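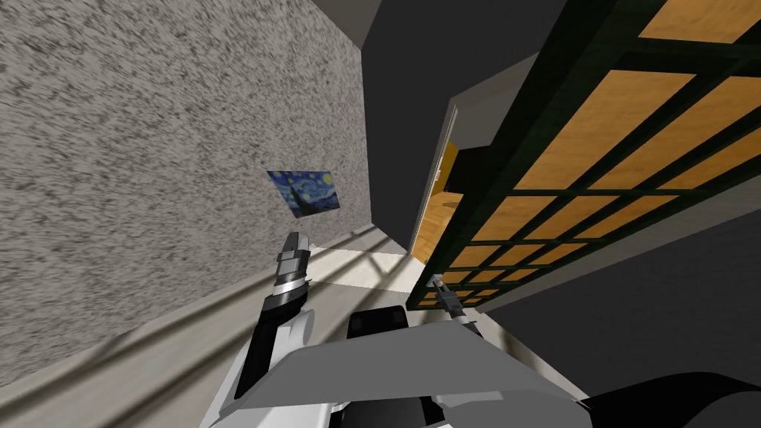
Fadwa Ouali wrote to me in November that a drawer of old wasps is a graveyard with good labels, and that we ought to photograph the lot and give the cabinets away. I have been chewing on her letter ever since, usually over breakfast, and I still think she's wrong (though she says it so nicely!).

The insect drawers at Bavham hold 1,887 pinned wasps and bees, most of them caught by people who had no idea what we'd want from them later. They couldn't have dreamed of pulling DNA out of a leg, or reading an old summer's weather in the size of a wing. Last year 29 of those wasps were found to belong to a species that had been sitting under the wrong name for decades, and it took a fresh look at the undersides to see it, a part a photograph from the top would have missed entirely. So yes, take the pictures, take plenty of them, and then please close the drawer gently and keep it.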